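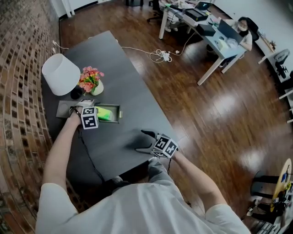 Step 1: Pick one boring task and stick with it

When we started teaching the robot at Stuvau to put things away, everybody had a favorite chore they wanted gone. Mine was restocking the table drawers between shifts. We went with drawers, and I'm glad, even if I got my way mostly by being the loudest!

Choose something you do every day without thinking. Reach in, grab the thing, get your hand back out. If you have to stop and explain it to a new hire, save it for later.

Step 2: Suit up and get comfortable

Gloves first, then the marker cubes at the wrists. Snug, but you should still be able to spread your fingers flat on the table. I rest my free hand on the tabletop while the other one works, and my shoulders thank me for it.

Check the cables before you start. Ours loves to hook itself on a drawer (I've lost a whole morning to that). Leave enough slack to reach all the way to the back.

Step 3: Work in short blocks

We do 30 minutes on, 7 minutes off. I used to skip the breaks because I felt fine, and then my Wednesday recordings came out slow and sloppy and I had to redo them. Take the break. Get a drink, walk over to the window.

Step 4: Move like yourself

This was the hard part for me. I kept making these big careful movie-robot motions, and the Zarunar software learned exactly that, so our first 600 recordings were pretty much useless. Open the drawer the way you'd open it at home. If you fumble, keep going and fix it - the fumbles are worth having too.

Step 5: Talk about whose job it is now

Please don't leave this until the end like we did. By the time we hit 3000 recordings, people on the restocking crew were asking what happens to their hours, and fair enough. Stornow, our parent company, hadn't written anything down. Get it in writing early: who watches the robot, who fixes its mistakes, and whether the recording work pays the same as the old work. Ours does now, but it took until June.

My own day has changed a lot. I restock less and I sit with the logs more, and some afternoons I miss being on my feet. The folks over at the Peeters site swap roles every week to get around that, and we're going to try it next.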